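Section 5: Setting up the tracking vests and pitch beacons

Read this section before the first session of the season. It covers the Bimatus vests, the Aasen beacons and the Mallis software on the club laptop, in the order you need them. The maker's own booklet covers the same ground in a cheerier tone and assumes a flat pitch, a strong signal and players who hand things back. Irkthorpe has none of these.

5.1 What the system does

The vests record how far each player runs, how fast, and how often they change direction. The makers also promise a "readiness score" for each player before a match. Treat this score with care. In February it rated our reserve goalkeeper the fittest man at the club while he was at home with flu and his vest was in somebody else's bag. Distance and top speed have held up fairly well against a measured track. The rest we are still waiting to be convinced by.

5.2 Charging

1. Put the pods in the charging case with the metal contacts facing down. They will also go in the other way up, and will not charge.
2. Close the lid fully. The light on each slot should turn from red to amber.
3. Leave for at least 5 hours. The booklet says two. We have never had a full training session out of a two-hour charge.
4. Take the pods out when the lights are green.

Caution: Do not charge pods on a radiator or in the boot of a car.

Note: Amber can mean "charging" or "fault". If a slot is still amber the next morning, move the pod to another slot. If it goes green there, the slot is to blame.

5.3 Placing the beacons

There are four beacons, one for each corner of the pitch. They are supposed to correct for poor satellite signal, which we get along the whole of the stand side.

1. Set each beacon on its tripod one metre outside the corner flag.
2. Switch on the beacon nearest the dugout first. Wait for three beeps.
3. Switch on the others, going clockwise.
4. Walk once round the pitch carrying a live pod. Mallis should draw your path as a rectangle.

If the path on the screen cuts across the car park, switch everything off and start again from step 2. Moving a single beacon a little and hoping has not worked for us so far.

Caution: Bring the beacons in before the grass is cut. They cost £400 each and the warranty does not cover mowers.

5.4 Giving out the vests

1. Check the number on the pod against the number on the vest. We have 20 of each and they should match.
2. Slide the pod into the back pocket with the logo facing out.
3. Press until it buzzes once. Two buzzes means it has switched off again.
4. Write down who has which number on the paper sheet. Mallis can store this too, but it forgets the list after each update.

Vests should be tight. A loose vest lets the pod bounce, and the software counts the bounces as sprints. Some players have worked this out, so check the straps again after the warm-up.
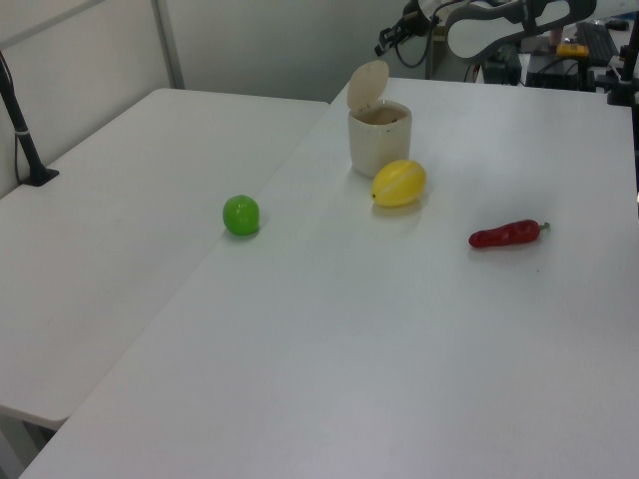

5.5 Loading the session into Mallis

1. Put the pods back in the case and plug the case into the laptop.
2. Open Mallis and choose "New session". Do not choose "Quick session", which saves nothing unless you pay for the upper plan.
3. Type the start and finish times by hand. The automatic times include the drive home if a pod is left on.
4. Press "Collect" and leave the laptop alone until the bar is full.
5. Look down the distance column before you save.

Step 5 matters more than the charts. One pod gave a top speed of 1,445 kilometres an hour for our left back, and the program drew him a lovely graph and advised a rest day. Delete any line that no human could have run. The program will ask if you are sure.

5.6 Using the figures

The weekly report sorts players into green, yellow and red. The makers do not publish how the colours are worked out, and a polite letter asking them brought back a brochure. Until we know more, no player is to be dropped, rested or picked on colour alone. Ask how their legs feel and watch them train.

Compare a player only with his own earlier sessions. A centre half who covers less ground than a winger is doing his job.

5.7 Faults

Pod will not switch on: charge it overnight, then hold the button down until it buzzes.
Pod missing from the list: unplug the case, wait a minute, plug it in again.
All distances show zero: the beacons were switched on in the wrong order.
Readiness score missing: carry on as normal.

Report anything else to Shoaib Rana, who holds the receipts and the spare tripod.

Section last checked Aug 7, 2019, against Mallis as it stood before the summer update.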